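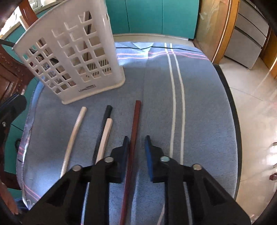 Comparing fingertip pads on a hand-held gripper

If you've been lent a pair of hand-held grippers and a packet of spare pads, it's very tempting to start picking up everything in the house (I certainly did!), but an hour with one dull little job will teach you far more. Mine is chopsticks into a utensil basket. They're thin, they roll, and they come square or round, so a pad that copes with them will cope with most of what's in a kitchen drawer.

Step 1. Lay out the sticks

Spread a soft cloth over the table and put a few sticks down side by side, with a finger's width between them. Mix your shapes if you can, as a square stick and a smooth round one behave very differently once you squeeze. Stand the basket at the far end, where you can reach it without stretching.

Step 2. Pick up and drop in

Open the jaws, bring one pad down on either side of the stick and close slowly. Lift, tip the stick upright and let it go over the basket. Do 10 goes with each set of pads, and write down slips as you go along, because you will forget them. Ribbed pads like the blue ones are where I'd begin.

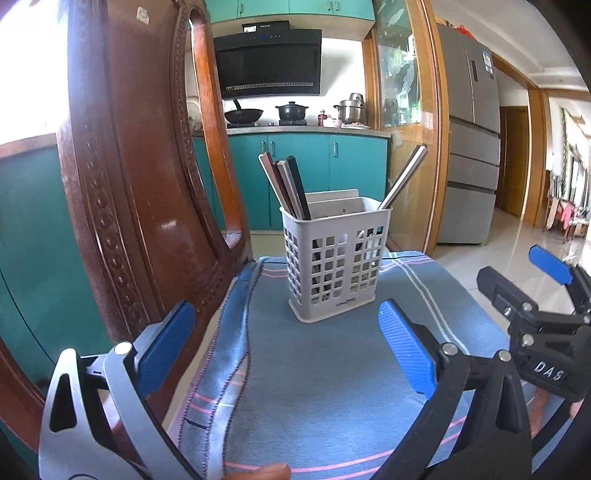 Step 3. Bring in the second gripper

Now ask a friend to take the other one. Lucian Mihăilă and I swapped sides after every round, which was slower but lovely company, and it showed us that half my slips were down to my own wrist. Keep both sets of notes on the same sheet.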